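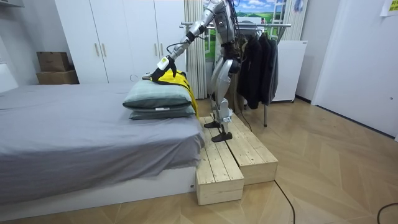

Yellow garment with black trim, laid across two stacked pillows.

Ulari Frame Measurements (UFM)
Data card and README

Summary
UFM is a table of physical measurements for 305 adult spectacle frames, recorded by hand at the Stamham dispensing lab. It was compiled for checking the sizes printed on temple arms against the sizes obtained with callipers. It covers ophthalmic frames only. Sunglasses, safety eyewear and sports goggles are excluded.

Maintainers
Baptiste Royer (measurement protocol, frames.csv)
Romain Leclerc (scripts, repeats.csv)

Last updated
Nov 12, 2025

Contents
frames.csv: one row per frame
repeats.csv: repeat measurements on a subset of 30 frames
colours.csv: lookup table for colour codes
check_units.py: range and unit checks
CHANGES.txt: row-level corrections

Fields in frames.csv
frame_id: four-digit string, zero-padded. Read as text or the leading zeros are lost.
source: Dullivton or Riviere, the two branches that supplied stock
material: acetate, metal, mixed, other
rim: full, semi, rimless
a_mm: horizontal boxed lens size
b_mm: vertical boxed lens size
dbl_mm: distance between lenses
temple_mm: temple length, along the curve
temple_marked_mm: length printed on the temple, blank if illegible
wrap_deg: face form angle
mass_g: mass with demo lenses removed
colour_code: key into colours.csv
notes: free text, English or French

Measurement protocol
Lens dimensions follow the boxing system. Each frame was placed front down on a levelled plate and measured with digital callipers to 0.1 mm. The right lens was measured first. Where left and right differed by more than 0.2 mm, the right value was kept and the difference written in notes.

Temple length was taken from the centre of the hinge barrel to the tip with a flexible rule, to the nearest millimetre. Spring hinges were measured at rest.

Mass was read from a bench scale with a 200 g capacity and 0.01 g readability. Demo lenses were removed beforehand. Rimless frames cannot be weighed this way, and their mass_g is blank.

Repeats
The 30 frames in repeats.csv were each measured 5 times by the same operator, with the callipers zeroed between passes. Between-operator error has not been estimated. Do not use repeats.csv for that purpose.

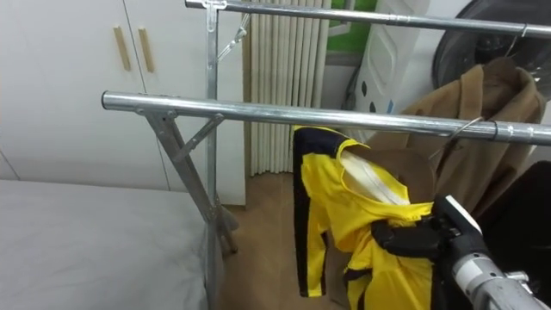
Metal garment rack with a wire hanger on the lower rail.

Known issues
Wrap angle was read off a printed protractor card until October, then with a digital gauge. The changeover is not flagged by row. Treat wrap_deg as indicative.

Riviere stock leans heavily toward metal frames. Comparisons between sources should be made within material.

Marked temple lengths are usually multiples of five. Measured lengths are not. Subtracting one from the other will show this rounding as well as any real discrepancy.

Some entries in notes use a comma as the decimal separator. Numeric columns have been normalized to a point.

Frames with saddle bridges and frames with adjustable nose pads are not distinguished. A bridge column is planned.

Not suitable for
Estimating market share or typical retail sizing. The frames are whatever the two branches had on hand.
Fitting advice. There are no facial measurements or patient records in the data set.
Children's frames.

Usage
Run check_units.py from the top-level directory before merging any new rows. It prints the frame_id and field for each value out of range and exits with status 1 if there are any. Python 3.9 or later, standard library only.

Licence
Data: CC BY 4.0. Scripts: MIT.

Corrections
Open an issue giving the frame_id, the field and the proposed value. Corrections to measured fields are accepted only when the frame can be remeasured at Stamham.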